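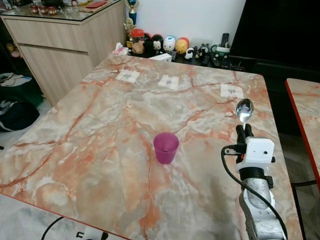 Teodoro Espiritu
10 May 2018

3.2 Surface pattern and the detection of small tableware

The previous section treated the tabletop as a uniform background with a single reflectance value. This simplification is common in work on dining room lighting, and it is adequate for plain cloths and matte painted tables. It fails for surfaces printed or finished to resemble stone, where reflectance varies over short distances and the local background of a cup or dish depends on where it has been set down. It fails again when the surface is glossy, as part of the light reaching the eye is then a reflection of the room and carries no information about the table at all.

We treat the two effects separately. Pattern contrast is defined as the standard deviation of luminance over a patch of tabletop the size of the object's base, divided by the mean luminance of the same patch. Gloss is handled through a veiling term added to both object and background. The veiling term lowers object contrast without changing pattern contrast in the underlying surface, although a sharp reflection may introduce edges of its own. A surface such as the one in Figure 3, with colored veins on a pale ground, gives different values of pattern contrast for neighboring patches, and the patch was therefore taken as the unit of analysis.

Figure 3. Glossy tabletop with a marble pattern in gray and cream, veined in peach, coral and rust-orange. The cup is translucent.

Translucent objects need a further adjustment. The luminance of an opaque cup can be measured once under given lighting and carried over to any position. A translucent cup transmits some of the light returned by the surface behind it, so its apparent luminance shifts with the background. For a strongly colored cup the hue difference normally remains large, and luminance contrast alone will understate how easily it is seen. We kept the luminance measure for comparison with earlier sections and entered hue difference as a second predictor.

Detection was tested at two sites. The Dirnholm dining room has ceiling fixtures with opal covers and windows on one side only. The Flendelen room is lit by wall fixtures, with the blinds closed throughout testing. Horizontal illuminance at table height was set to 200 lux in both rooms. A total of 56 adults took part, and after exclusions for missed fixation there were 1,400 trials available for analysis. Participants sat at the long side of the table and reported the side on which a cup or small dish had been placed, following a brief opening of a shutter. Viewing was binocular, with habitual correction.

Response times were log-transformed and entered in a mixed model with participant and table position as random effects. Object contrast was the strongest predictor at both sites. Pattern contrast slowed responses when object contrast was low and had little influence otherwise. The interaction was clearer at Dirnholm - where the window reflection crossed part of the table - than at Flendelen. Adding hue difference improved the fit for colored objects and left the estimates for white and clear objects nearly unchanged.

The veiling term behaved less well. In the Gilmartin formulation, which we adopted without modification, the reflected component is assumed to be even across the patch. Measurements on the Lemley test panels showed this to be reasonable for satin finishes. On the glossy panels the reflected component often varied within a single patch, and the model then predicted faster responses than those observed. The error was largest near the far edge of the table, where the viewing angle is shallow and specular reflection is high. Splitting each patch into 5 strips parallel to the table edge reduced the error but did not remove it.

Cast shadows were left out of the model. Under diffuse lighting they are faint and add little to the outline of an object, yet some participants said that they had looked for the shadow first when a clear dish was used. A second set of measurements made in December, with a directional fixture over one end of the Flendelen table, is taken up in Section 4.

Two limits apply to these results. The participants knew that an object would be present on every trial, so the response times describe localization and say little about whether a cup would be noticed during an ordinary meal. The tables were also clear of cutlery and napkins. Clutter of that kind probably interacts with surface pattern, and the present data cannot separate the two.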